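Brernov 11 is out, and the planner finally waits its turn

The new release of Brernov went up on the Flultwood server in December, and it's the one I've been hoping to write up for most of the year! Brernov is our motion planner for two-arm cells, and until now it handled the arms as a pair of strangers who happened to share a table. Each arm got its own plan, a checker looked for overlaps, and if there was one, the whole thing started over. It worked, but it was slow, and sometimes the arms would settle into a kind of polite standoff that only ended when somebody hit reset.

Version 11 plans both arms in one joint space and lets one of them hold still when that's the cheaper answer. That second part sounds tiny. It made a huge difference on our small-object tasks, where one arm does the careful bit and the other mostly needs to stay out of the way (and, just as important, out of the overhead camera's view of the target).

The Mohammadi perception module got some love too. It now fits a pose to the outside edges of a rack first and only then looks for the holes, so a rack that's been set down a little crooked doesn't throw off the grid. The pose goes straight to Brernov as a goal region instead of a single point, which gives the wrist a bit of freedom on the approach.
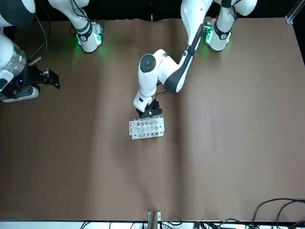 Does the joint planner need a faster computer than the old one?

The same machine is fine for nearly everyone. Joint planning does use more memory, and the first plan after startup takes a moment longer while the collision tables load, but later plans reuse those tables and come back quicker than they did in version 10. If memory is tight, turn down the table resolution in the cell file before you touch anything else.

We ran about 3,000 planning queries through the Aduvitz replay tool before tagging the release, mostly old logs of the kind that used to end in a standoff. Aduvitz can now step through a plan backward, by the way, and color each arm's path by how close it gets to its neighbor. I lost a whole afternoon to that view and regret nothing.

Upgrading from 10 means renaming two fields in the cell file, and the release notes list both. Cable keep-out zones still have to be drawn by hand, sorry! Automatic ones are first on the list for version 12, and there's a rough branch up already if you want to try it on recorded logs. Please keep it off real arms for now. Bug reports go in the Brernov tracker, with the replay log attached if you have one.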